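Stop Moving the Kickoffs

Two in the afternoon. Used to be you could set your life by it. Otdale at home, two o'clock, done by four, back for supper. Now? Noon one week, 8:15 at night the next, and you find out when the TV people get around to telling the club.

I've had a season ticket at Otdale for 14 years. Not the best seats, low down by the corner flag, you get rained on. Fine. I know what I signed up for. What I didn't sign up for was the Garninport match in February getting moved 3 times. Three! First it was two o'clock. Then noon. Then back to two. Then eight at night, on a weeknight, in February, with the last train leaving before the final whistle if there's any stoppage time at all.

And there's always stoppage time.

Garninport brought 168 people. I know becuase the club put it up on the scoreboard, like it was something to clap for. A year earlier they'd brought 2000. Same fixture, same two teams, still the nearest thing either of us has to a derby. They filled the whole end and sang from warmups on. We hated it. It was great. This time you could hear their goalkeeper yelling at his fullbacks from across the field.

We won 1-0, if anyone cares. Header from a corner, second half, my end. Best moment of the winter and half the row wasn't there to see it.

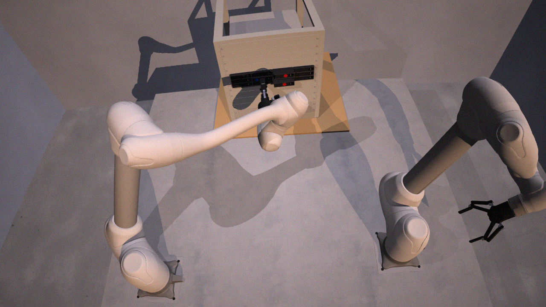
Graphic: Sproģis

The league says TV money keeps clubs like ours alive. OK. I believe that, mostly. The roof over the main stand got fixed, the under-18s have a proper field to train on. I'm not asking anybody to hand the check back. I'm asking for notice. Pick the matches before the season's half gone, and once you pick one, leave it alone.

Other thing that bugs me. It's never the big clubs eating the worst slots. Skirnard get moved too, sure, but Skirnard get moved to prime time with a full house and a train station across the street. We get whatever's left. Go look at our schedule from Christmas on and tell me somebody sat down with a map. Long trips at night, short ones at noon. Backwards, all of it.

My kid is nine. Wants to go to everything. An 8:15 start means home at eleven if the traffic's kind, and then school. So I go alone or we both stay home and watch on the couch, and I suppose thats the idea. One more set of eyes on the broadcast. But a kid who grows up watching on a couch can watch anybody. He'll watch Skirnard. He's already asking about the Skirnard shirt.

Players don't love it either, I'd bet. You could see it against Garninport, heavy legs, passes going nowhere, a match every few days and no two at the same hour. Coach made all his changes early and still had guys cramping.

Here's what I'd do. Six weeks' notice, minimum. Miss the deadline, the match stays put. No night starts when the away fans can't get a train home. If a match moves after tickets are sold, refunds for anyone who wants one, no forms, no "credit toward a future purchase." Make the broadcaster pay for it. They'd get real good at planning ahead real fast.

Season ticket renewal came in the mail already. Price is up. There's a fixture list printed on the back, every home match at two o'clock, and underneath in tiny type: all dates and times subject to change.

I haven't sent it in yet.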